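Speaker notes: "Getting Good Examples" (long version, the one with the kitchen section)

41 shares · 9 comments

Start slow. Let people sit down. They will still be coming in with coffee at this point, and the first minute can be thrown away without hurting anybody.

Hello, and thank you all for coming, and thank you to Dinesh Amarasinghe, who read these notes twice and took out most of the jokes. I work on the Fesano project at Madcombe, and my job, when people ask me at weddings, is that I teach a robot arm to do chores by doing the chores through it, over and over, while a computer writes down what my hands did. (Pause. Somebody usually laughs at "over and over." If they don't, carry on.)

I want to spend our time on the gathering of examples. There are lovely talks at this meeting on the learning side, and I'd encourage you to go to them, but I've noticed that the examples tend to get one slide and a number. Our number, for the dishwasher task, is 965. That's how many recordings we kept. I'd like to tell you what went into them, including 236 that we threw out, and I'm sorry to say most of those were recorded by me.

SLIDE 2. What one example is

Keep this short if the room looks experienced.

An example, for us, starts with the arm at its resting pose and ends with the arm back there. In between, one person steers it through one piece of the job. Pick up a mug, put it in the rack. Or take a cup out of the rack and set it on the counter. The cameras run the whole time, and so does the log of the joints and the gripper. We type a sentence at the end saying what was done, in plain words, the way you'd ask a teenager to do it.

We did try writing the sentence first and then acting it out. People got stiff. They would do exactly what the sentence said and nothing else, so if a mug fell over they'd stop and look at me. When we moved the writing to the end, they just picked the mug up and carried on, and we got the picking up as well, and I have come to love those recordings more than the tidy ones.

SLIDE 3. Who steers

There were 11 of us in the end. I had wanted three very good operators, and Dinesh wanted as many people as we could find, and we argued it back and forth through most of March. He was right and I've told him so, and now I'm telling you in front of him.

With a few operators you get a few habits. I always come at a cup from the left. I had no idea I did this! I found it out because our first trained version also came at every cup from the left, even with a plate standing in the way, and it bumped that plate with such confidence that I felt I was watching myself park a car. Once we had more hands in the mix, that went away a good deal.

(If there's a groan about cost here, say: yes, training people takes a while. We gave each new person a full practice morning and kept nothing from it. Don't get drawn into the budget.)

SLIDE 4. Numon and Fakir

Explain the names, people ask every time. Numon is our recording program. Fakir is the checker, a small script that goes through the day's recordings at night and marks the ones with missing stretches, a camera that dropped out, or an arm that never moved. Neither name stands for anything. They were on a list.

Fakir catches the mechanical faults and it's wonderful at that. What it can't catch is a recording where everything worked and the operator did something silly. For those a person has to sit and watch. We watch every one of them, at double speed, with a second person for any that we disagree on. I'd ask you to consider doing the same, even if you only do it for the first week, because you will learn more about your own setup in that week than you did building it.

SLIDE 5. The kitchen

Leave this one up while talking. Don't rush it, it's the part people come and ask about afterward. 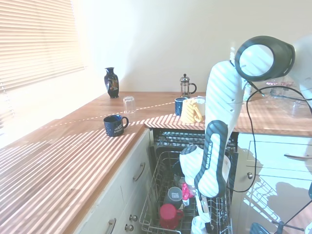

The arm at the lower rack, sun through the blinds, mugs on the counter.

So we'd been working in a lab bay with flat white lights, and everything was going nicely, and then we moved to a kitchen with a window. Look at the stripes. They go over the counter, they go down the cabinets, they go over the arm itself. A mug with stripes of light across it is a harder mug to learn. My first thought was to tape cardboard over the window, and I had the cardboard in my hands. We left the blinds as they were and recorded at all hours, and I'd do the same again.

The other thing I'd point to is the clear glass. There's a tumbler upside down on the counter, and you may have to hunt for it from the back rows. The operators had the same trouble through the cameras. We kept glass in the task, but we asked people to slow down for it, and we gave it 12 extra sessions of its own.

And please let your mugs lie down. Ours had always been set out standing up, very neatly, by me, on a Saturday, when I was feeling organized. The yellow one on its side is the kind of start we had far too few of.

SLIDE 6. What I'd do over

Watch the clock. If it's past the half hour, go to questions from here.

I'd write down the starting layout for every recording. We did it for some and I still regret the rest. I'd also rotate the operators by time of day, so that the same person isn't always the one working in the afternoon sun.

Questions. Repeat them into the microphone, the room is bad for sound. If someone asks about sharing the recordings, Dinesh will take that one.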